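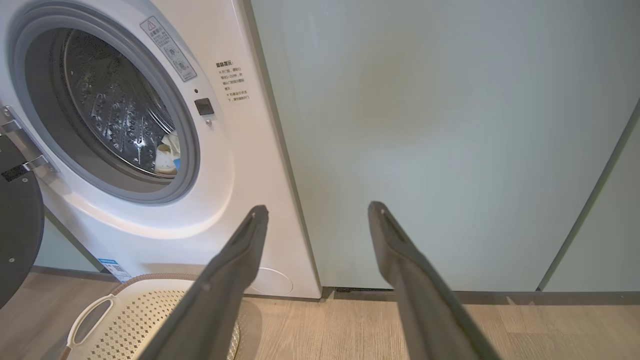 Figure 4. Laundry station, wrist camera view. Door open, cloth at the lower edge of the drum opening, basket on the floor below.

4.3 Setting up the laundry station for visitor demonstrations

This section applies to open days and booked visits at the Plikstead site. The arm must already be powered and homed as described in 4.1.

1. Open the washer door fully, until it stops against its hinge. Do not let the arm open the door during a visitor session.

2. Check that the drum holds no water and that the rubber gasket is free of lint.

3. Place one light-colored cloth inside the opening, against the lower right of the gasket. Crumple it by hand. A folded cloth lies too flat for the fingers to close on.

4. Set the basket on the floor below the machine.

5. On the Satti console, load program 78 and select Wrist View. Compare the live picture with Figure 4. Both fingers should be in view, spread apart, with the cabinet panel on the right.

6. Set the speed limit to 40 percent. The limit returns to its default after every restart and must be entered again.

7. Move visitors behind the floor line, 900 mm from the outer reach of the arm.

8. Press Run Once. Keep one hand on the stop button until the arm has returned to its home position.

CAUTION: The fingers can pinch. Do not reach into the drum or the basket while the console shows Active.

CAUTION: The door latch sits in the white housing to the right of the gasket. If a finger touches the latch, stop the program and repeat the alignment in 4.2.

NOTE: The warning sticker and the panel text on the washer are in Chinese. An English translation is kept in the station binder. Do not cover either one with visitor signs.

NOTE: If the gripper misses the cloth twice, end the run and reset from step 3. Error 2393 means that the fingers closed without a load. Clear it at the console before restarting.

Session leads: Jui-lin Leung, Milan Hendriks. Report faults to Sadia Magsi before the next group enters.

Revised 16th November. Replaces the May issue.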